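Home Testers Wanted for the Resska Two-Arm Folding Kit

Vandley is looking for people to try out our tabletop laundry kit and tell us what they think of it

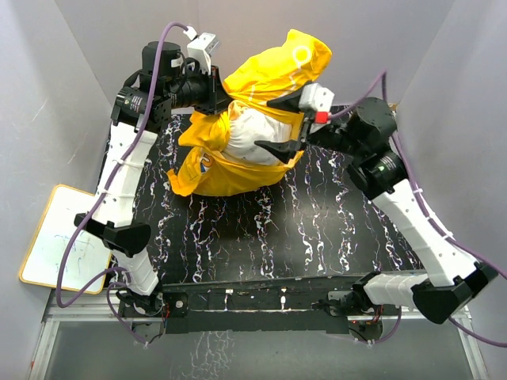
Do I need to know anything about robots to take part?

None at all is fine. If you can put together a bookshelf and follow a setup guide on a tablet, you have what it takes, and we will be on the phone with you the first time you switch the kit on. We want a mix of people, so please don't hold back if the last thing you programmed was a microwave.

What we're doing

Resska is a pair of robot arms that mount to the front of a table and handle clothes: picking them up, spreading them out, folding them, and putting them on a pile. Our small team has been working on it in our own shop for a good while now, and we love it, but we have been folding the same shirts over and over and we know every one of them by heart. We want to see what happens with your clothes, on your schedule, with your opinions attached!

We have room for 12 households in this round. Each one gets a kit for 5 weeks, starting in June. You'll be paid for your time, we bring the kit to you, and we pick it up again at the end.

What's in the kit

Two arms on a shared front rail, with a gripper and a small wrist camera on each
The tabletop and the frame it sits in
A tablet with the Resska app already installed
A stop button on a long cord
A bag of our practice clothes, so you can get going before you trust it with your own

The whole thing needs a sturdy floor space 48 inches deep, plus enough room to walk up to the front. A spare room, a dry basement or a heated garage all work well. You'll also need a grounded wall outlet and home internet. The folding itself runs without a connection, but the app sends us your session notes.

What you would do

Run the kit at least 5 times a week, for an hour or so each time. Most of that hour you can spend doing something else in the same room, as long as you can reach the stop button. Put in whatever came out of the dryer. T-shirts and towels are where Resska does best right now. Lined jackets, hoodies and anything with a slippery layer inside are much harder for it, and those are the sessions we most want to hear about. If it drops a sleeve, grabs the wrong layer or just gives up, tap the button in the app and type a line or two about what you saw.

There is also a short video call with Ilze Krūmiņa, our tester coordinator, at the end of each week. She'll ask what you liked, what drove you up the wall, and whether you went ahead and folded things yourself. (Please tell her if you did. We want to know which clothes and why.)

Who we're looking for

Adults living within a 2-hour drive of our Trura workshop. We'd like apartments as well as houses, big families as well as people on their own, and at least a few folks who truly enjoy folding laundry and will be picky about the result. Left-handed testers are very welcome, as we suspect our button layout was drawn by a right-handed person. It was. His name is Spyros Karagiannis and he is happy to take complaints.

A few firm requirements: children under 12 can't be in the room while the arms are running, and the same goes for pets. You can't lend the kit to anyone else or move it once it has been set up. If something seems off, unplug it and call us instead of opening it up.

About the cameras

Both wrist cameras point down at the table. Pictures are stored on the kit while you have it. At pickup, we sit down with you and you decide which sessions we may keep and use to improve the folding. Anything you say no to gets erased while you watch. Your pay is the same either way.

If things get damaged

We haven't had many torn clothes, but we have had a few popped buttons and one unlucky knit collar. We replace anything the kit damages. Still, keep your silk and your grandmother's tablecloth out of it, please.

How to apply

Fill in the tester form on our site. It asks for your general location, who lives with you, the size of the space you have in mind, and what a normal laundry load looks like at your place. A phone photo of the space helps a lot. Vilém Vaněk reads every form and replies to everyone, including those we can't fit in this time. If your space looks workable, he'll set up a call and then a short home visit to measure.

Questions before you apply can go through the contact page, marked "Resska testers." Someone picks up the workshop phone until 5 p.m. too, and you're welcome to stop by Trura and see a kit in action first.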